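Search this site
Search

Matte coating on a kitchen table shows shiny spots after cleaning. Recoat or polish down?

Posted by Catrin Kneath, 25/07/2025
1,123 views

I have a dining table finished with a two-part water-based matte polyurethane (Dolter, the flat version, rolled on). Two coats over a tinted base, applied in April. Cure was at normal room temperature and the table was left unused for 11 days before anything was put on it.

The finish was uniform at first. Now there are glossy patches where people sit, and one larger patch in the center where we wipe most often. The patches only show at a low angle with the window behind them. From straight above I can't see them. They do not feel tacky and there is no color change.

What I have tried so far:

Dish soap and warm water, rinsed, dried with a cotton towel. No change.
Mineral spirits on a rag in one spot. No change after it evaporated.
A melamine sponge, dry, light pressure, in one corner. That corner is now shinier than the rest.

Is this wear in the coating or residue on top of it? And if it is wear, can I scuff the top and recoat without stripping down to the base?

3 replies

Lizeth Mosquera

It is burnishing. A flat coating is flat because of the matting agent in it, usually silica, which leaves the dried surface rough at a very small scale and scatters the light. Rubbing flattens the high points and the sheen goes up. The melamine sponge is a fine abrasive, so your corner is the same effect produced faster. Mineral spirits would have shifted wax or oil if there was any.

You can't bring the sheen back down evenly by polishing. A gray nonwoven pad will dull a spot, but the scratch pattern is directional and will show at the same low angle you describe. Recoat the whole top. Spot repairs on flat finishes leave a visible edge in almost every case.

Procedure I would use:

Wash with a mild detergent, rinse twice, let it dry overnight.
Abrade the full surface by hand with 320 grit, with the grain if there is one. Stop when the gloss patches have gone and the top looks uniformly dull. Watch the edges, where the film is thinnest and you can cut into the tint.
Vacuum, then wipe with a damp microfiber cloth. Do not use a tack cloth with a water-based product.
Stir the can slowly for several minutes and scrape the bottom. The matting agent settles. A can that was only shaken gives a first coat that is too shiny and a last coat that is too chalky.
Apply one full coat with a short-nap roller, keeping a wet edge, and do not go back over it once it starts to set.

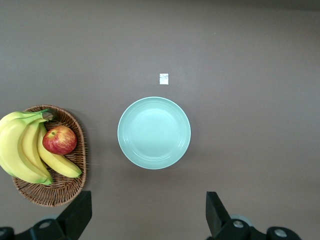
Drying time on the can refers to touch dry. Full chemical cure takes a good deal longer and depends on humidity and film thickness. Until then, keep water off it and don't leave anything with rubber feet in one place. Lack of cure may have been part of the problem the first time, as 11 days is short for a table in daily use.

If you want a surface that stays even longer, move up to a satin. It burnishes too, but the difference between a worn area and a fresh one is smaller, so you see it later.

Jhosep Montoya

just use furniture wax, worked on mine

Rocío Paucar

I would not wax it. Wax fills the texture and raises the sheen over the whole top, so the patches do get harder to see, but it has to come off completely before any future recoat or the new film will fisheye.

I agree with recoating. Two additions to what Lizeth wrote. First, check that the hardener is still good if you are using what is left from April. The isocyanate part reacts with moisture in the air once the bottle has been opened. If it is cloudy or has thickened, buy new. Second, mix by weight on a scale if the data sheet gives a weight ratio. For one tabletop the quantities are small, and an error of 4 grams of hardener is enough to change how hard the film gets.

For cleaning afterward, a soft damp cloth and very little pressure. Avoid anything sold as a polish.

Catrin Kneath

Thank you. The hardener was cloudy, so I have ordered a new set. I will test on the underside of the leaf first and check the sheen at the window before doing the top.

12 shares
Contact | Terms of use | Back to top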